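### 3.2 Materials and starting states

The study used household cloths of the sort kept in a kitchen drawer. All were bought new, washed once without softener and dried flat. Two colors, a dark green and a red, were chosen for the paired trials so that the outline of each cloth could be traced against the other and against the brown tabletop. Pilot work in January had shown that white and beige cloths gave poor outlines on wood, mainly at the corners, where the fabric thins and the edge lifts.

Each trial began from one of five starting states: flat, single fold, corner fold, loose bunch and tight bunch. The states were set by hand from a printed sheet and were not corrected afterward. A cloth was coded as flat if no part of its upper surface rose clearly above the rest, even where faint wrinkles remained. It was coded as a loose bunch if ridges and creases were present but the fabric could still be spread with one pull. In paired trials the two cloths could be given different states, and this was the case in 96 trials. Figure 2 gives one such pairing.
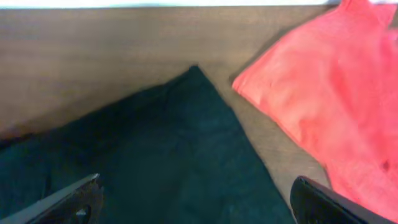
**Figure 2.** Mixed pairing on the wooden tabletop: green cloth lying flat with one corner pointing away from the near side (left); red cloth loosely bunched and folded (right).

The pairing in Figure 2 illustrates two coding problems. The first concerns the green cloth. Its visible part is roughly triangular, and from a single view this shape fits either a flat cloth turned at an angle or a cloth folded at the corner. Coders working from stills alone disagreed on such cases more often than on any other. We therefore took the state from the setup sheet and used the stills only to record outline and position. The second problem concerns the red cloth, whose left boundary is curved and slightly irregular. A straight hem is easy to mark; a rounded edge of this kind may be the hem itself or the side of a fold, and the two were given separate codes only when the stitching could be made out.

Color also varied within each cloth. The green fabric ranged from almost black-green to a lighter, bluish teal, and the red deepened in the folds. Outline tracing used a separate threshold for each cloth, set at the start of a session and left unchanged. In total, 1,529 outlines were traced. Outlines that ran past the border of the still were kept and flagged as partial – they were used in the analysis of edge shape but not in that of covered area.

The table was wiped between trials and left bare apart from the cloths. Its slight gloss produced a soft highlight that the tracing software, Luvura, sometimes read as a pale fabric. These false outlines were removed by hand before the covered area was calculated.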